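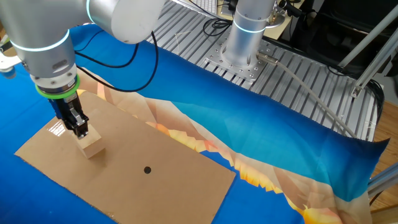
One parent wrote to the department in April to ask whether a student who had never written a line of code would be left behind in the robotics course. The answer is no, and the question deserves a fuller reply in this newsletter, as several families have raised it.

The Kakska Robotics Club opens each term with block handling. Students learn to bring a gripper down over a small wooden block, close it, lift, and set the block upright on a sheet of cardboard. No programming is required for the first two sessions. Code is introduced in the third, when teams begin to save positions and play them back in order.

Teams are now preparing for the Limar Challenge, in which each entry must complete a set of pick-and-place tasks without a student touching the controls. The club has logged 711 practice attempts this term, and all of them are recorded in the shared notebook, including the failures. Judges at Limar read the notebook before they watch the run, and last year's comments asked for clearer notes on how grip height was chosen. Teams should address that point in their drafts.

The Plirkau Fund has renewed its support with a grant of $2,000, of which $200 is set aside for entry fees. Students who need help with travel costs should apply through the main office.

Practice takes place on Wednesday in the Cordier Building – please use the east entrance – and ends at 5:30 p.m. Long hair must be tied back, and loose sleeves are not permitted near the arms. New members may join at any point in the term with a signed permission form.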